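How to Run a Hand-Held Gripper Demo at Home (and Keep Your Guests Awake)
Posted July 12, 2019 by Oranuch Phuthong

So you said yes to hosting a demo. Me too! I've now done three of these for our little club in Dernville, and the last one was in July at the Mahawong house, where Lamai and Amnuay let us take over the kitchen for an afternoon. I promised a bunch of people I'd write down how we set it up, and Nattawut keeps asking me where the write-up is, so here we go.

What you need

Two hand-held grippers. You can do it with one but I really don't recommend it (more on that below)
A table you can walk up to from at least two sides
A tablecloth, any kind, as long as it isn't slippery
Soft stuff to pick up: plastic bags, kitchen towels, a sock
Hard stuff to pick up: spoons, jar lids, a small box
A charger and a spare cable
Snacks, kept well away from the table

Step 1. Pick the room

I used to think a living room was best because of the couch. Nope. People sit down and then they don't get up again. In a kitchen everybody stands, everybody wanders over, and they all want a turn. The Mahawong kitchen worked great for this. It has a long counter that bends around the room, so folks could lean there while they waited and still see what was going on at the table.

Leave the kitchen looking like a kitchen. At my first demo I cleared every last thing off the counters and it felt like a dentist's office.

Step 2. Set the table

Put the cloth down first and pull it flat in the middle. Wrinkles catch the fingertips when you go in low, and a beginner will pick up the cloth along with the towel every single time. If yours is thin, put a blanket under it.

Then set out two things. Just two! I had 20 objects out at my first one and people froze up like they were at a buffet. Start with something floppy and something flat, and keep the rest in a box under a chair.

Step 3. Check the grippers before the doorbell rings

Open and close each one a few times. Listen for clicking. Wiggle the fingers gently, and if one feels sloppy, snug up the screws with a hand driver (not a power one, please, I stripped a head that way and Yupin had to drill it out for me). Wipe the pads with a barely damp cloth. Dusty pads slide right off plastic.

If you're recording the session, check your free space now. A short clip on our setup comes out at 112 MB, and I ran out of room halfway through my second demo with a line of people waiting.

Step 4. Show it once, slowly

Don't talk for ten minutes first. Pick up a gripper, say "watch the fingers," and do one grab from start to finish:

Open it all the way.
Come in from above at a slant.
Stop just short of the thing you want.
Lower until the tips touch the cloth.
Close gently and wait a second before you lift.

That wait is the part everyone skips. Yupin calls it the breath, and now I say it out loud to every single person: open, down, close, breath, lift.

Step 5. Hand over the second gripper

With two going, one person can copy the other, and it turns into a game pretty fast. Have them stand side by side, facing the same way, so left is left for both of them. Give each person their own object or you'll get a tug-of-war (fun, but hard on the fingers).

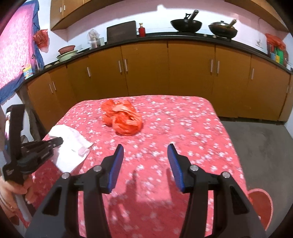 Two grippers at the Mahawong table, with the orange-red bag and the folded white cloth or paper towel to practice on.

The bag is harder than it looks! Beginners go for the top of the heap and come up with a pinch of air. Tell them to aim for the thickest fold and go lower than feels right. For anything folded flat, go for an edge or a corner and slide one finger under before closing.

Step 6. Let them fail a little

I'm bad at this one. I want to reach in and fix their wrist. Amnuay told me to put my hands in my pockets, so now I wear pants with pockets to demos. Most people sort themselves out by the third or fourth try, and they're a lot happier about it than if I'd steered them.

Step 7. Pack up

Wipe the pads again, close the fingers, and coil your cables loosely. Copy your clips before you leave the house. I've got 136 of them sitting in a folder from this year and I still need to sort through most of it.

Next one's at Ilta, over in Vurkach, in a proper hall that holds 200. I'm going to need a bigger tablecloth! If you've got a good trick for picking up coins, please leave it in the comments, because mine is terrible.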